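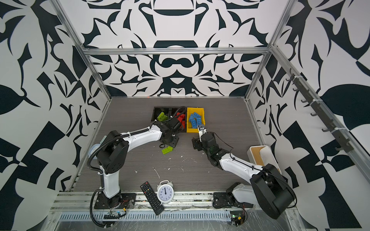
Storage bins and a gray wood-grain tabletop.

I bought the Bisisen brick wash bag back in January, and it has been through enough laundry by now that I feel okay telling you what I think. It's a zippered mesh bag for washing toy bricks in a regular washing machine, made by a company called Grurnora, and I paid 24 dollars for the large one. Yes, for a mesh bag! My sister-in-law laughed at me for a week.

What got me there was a tote of hand-me-down bricks from a cousin's garage. Big bricks, little bricks, a plastic tree, one very old raisin. I'd been doing them in the kitchen sink with dish soap and an old toothbrush, and I gave up somewhere in the second batch (my back, mostly, but also the raisin).

The bag itself is nicer than I expected. The mesh is doubled and stiff enough to stand up by itself while you fill it, and the zipper pull tucks under a little elastic flap so it doesn't bang on the drum. Inside there's a divider with a second zipper, so the tiny pieces stay on one side and the chunky preschool ones on the other. I wash on cold, delicate, no spin, with a small squirt of liquid soap. The booklet says it will hold 1000 small pieces. I'd stop well short of that, because a stuffed bag just sort of sits there like a wet pillow and the ones in the middle come out with the same gunk they went in with.
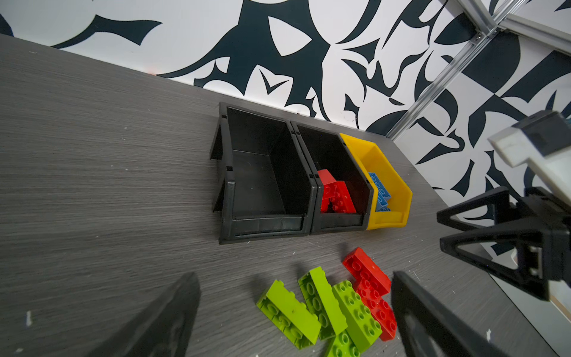 Shahram Najafi wrote in to say a plain pillowcase with a hair tie around it does the same job for free, and that the loud part is the bricks, whatever you put them in. Fair enough on the noise. It's LOUD, like somebody shaking a drawer of spoons, so don't start it during nap time. But I tried the pillowcase, and the hair tie came off, and I spent a whole evening picking pieces out of the rubber door seal with a butter knife. So I'm sticking with my zipper.

Drying is where I have complaints. The hanging loop is sewn on one corner only, so everything slides down into a lump and the bottom ones stay damp for ages.

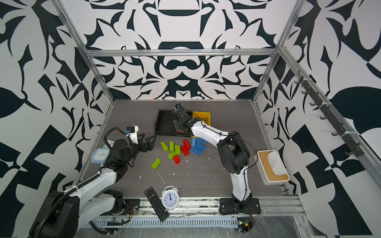 I ended up dumping mine out on a bath towel in front of a fan and flipping them whenever I walked by. Studs down works best, so the water runs out. A second loop would fix a lot of this, and I did write to Grurnora and suggest it. No answer yet.

Also, please don't put stickered pieces in. I lost a tiny gas station sign that way, and there was some real grief over it.
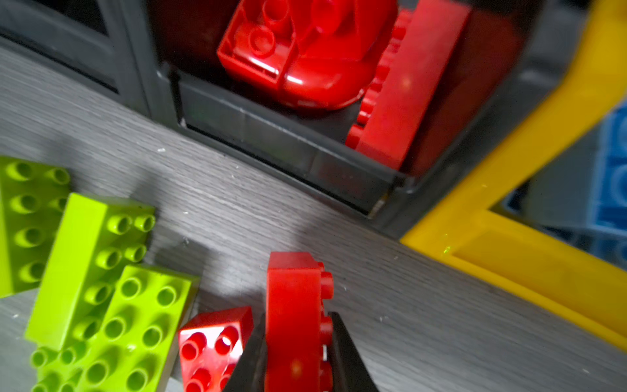
The old Kazemi bag I had before this one was cheaper and had two loops, but its zipper split on the third wash, so I can't send you in that direction either. Four stars for the Bisisen, and I'd buy the large again.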